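Penonura Boards > Shop Floor > Automation and jobs
Thread: Moved from kitting to teaching the robots, anybody else?

shelf_nine
Posts: 110
I work at the Prodow building in Blackburn. We put together room supplies for hotels and rental places, so tissue boxes, trays, amenity baskets, that kind of thing. In the spring they told us part of the kitting line would go over to robot arms from Kevis. Nobody got let go. But six of us were moved off the line and into a side room where we do the same jobs by hand with a pair of grippers, over and over, so the arms can learn from the recordings.

Pay is the same. Hours are the same, except second shift can't do it because the room is only staffed until 4 pm. I'm trying to find out if other places are doing this and what happened to people after the recording part was over. Our supervisor says "new roles" and doesn't have a list of them.

dockplate
We had something close to it at my last place, though it was pallets and not small stuff. Recording went on for one winter. After that two people stayed on to restart the machine when it stopped, and the rest went back to the dock. I was one of the rest. It wasn't a bad deal but I wish I'd asked for the restart job before it was posted.

So my advice is to ask now, in writing, what the job is called when the recording is done.

marlowe_k
You are training your replacement and they are paying you your old wage for it. I would want more money before I picked up a gripper. What you know about doing that work fast is worth something to them and you're handing it over for nothing.

shelf_nine
I thought the same at first. I did ask about a different rate. The answer was that it's classed as light assembly, same as before. I'm not happy with that but I also don't know what the right number is.

One thing, though, it isn't my fast way of doing it that they want. They want slow and clean. If I bump the lid or grab twice, it gets thrown out and I do it again. On the line I'd fill a tissue box without looking. With the grippers I have to think about where each jaw is going.

tinbucket
Quality side here, different company. Agree with the slow and clean part. Our people who were best on the line were not the best at recording, and that caused some bad feeling. A woman with nineteen years in was getting half her takes rejected while a kid from the temp agency sailed through. It got better when they stopped putting reject numbers up on the wall.

shelf_nine
They put ours on the wall. Last month I had 507 kept and 189 thrown out. The guy next to me had fewer kept and hardly any thrown out and he's the one they talk about.

tinbucket
I'd bring that up. Rejected takes are often the setup's fault. A tag gets covered by your sleeve or the cable pulls, and the system loses track of where the gripper is. That shouldn't go down as your mistake.

marlowe_k
Still say the wall is there so they can pick who stays.

dockplate
Maybe, but you don't know that. Where I was, the people who stayed were picked by seniority, which the contract said. Does Blackburn have a contract?

shelf_nine
No contract. There's a handbook. It says 90 days' notice before a job class is dropped, and HR told us kitting isn't being dropped, it's being "reduced". I've read that page several times and can't tell if the 90 days covers reduced.

gasket_lane
Maintenance tech, I'm on the other end of this. Two points.

First, the arms don't run themselves. Somebody has to load the bins, clear jams, swap finger pads and notice when the supplier changes the box by a quarter inch. At our plant those were all called operator jobs and they went to line people who had asked for the training early. It paid a step higher.

Second, it's fewer jobs. I'm not going to dress that up. We had two full tables of people on hand packing and now we have one. Some left on their own and weren't replaced, and that was most of it.

marlowe_k
"Left on their own" is doing a lot of work in that sentence.

gasket_lane
Could be. Some of them didn't like being moved around. I'm telling you what I saw.

papercut_annie
Can I ask something more basic – how is it on the body? My husband was offered this kind of work and he has bad wrists.

shelf_nine
Better on the feet if you get a stool, worse on the forearms. The grippers aren't heavy but you hold them out in front of you all day and you're leaning over a table. My shoulders hurt more than they did on the line, and my knees hurt less. We got them to agree to ten minutes off after each hour of recording. Before that it was the normal breaks only. He should ask about table height. Ours are whatever was around, and the low ones are the worst for your back.

It's also quieter. I miss talking to people. On the line there were always three or four of us going at it, and in the room you keep your head down over your own box.

I've put in for the operator training after reading gasket_lane's post, and I sent HR the 90-day question by email so there's a record. The tissue box job carries on at least through December. You get the wicker box open, work the tissue pack with both grippers, and reset for the next take. 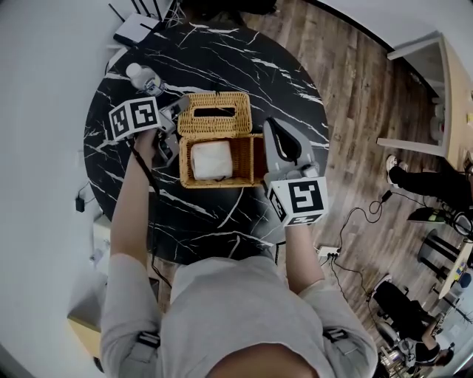
If HR answers I'll post what they say about "reduced", word for word. marlowe_k, I asked about the rate again while I was at it.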